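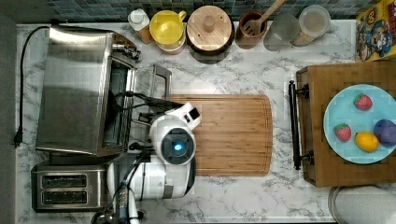 COMMUNITY INTERVIEWS

Shared Kitchens and the Small Food Producer

19/06/2021

When the Tescombe Shared Kitchen opened its membership list, 100 local producers applied for space. Leonie Teuber, who directs the program, had planned for far fewer.

"Most of them were cooking at home and selling to neighbors," she said. "They wanted a licensed place to work, and they could not afford to build one."

Members pay by the hour and must complete a food safety course before their first booking. Ms. Teuber considers the course the most valuable part of membership. "People arrive knowing how to cook. Labeling and storage rules are new to them — and those are the rules an inspector will ask about."

The program will accept new applications in July. Priority will go to producers from Akeck, where the nearest licensed kitchen has closed. "We have had calls from there all spring," Ms. Teuber said.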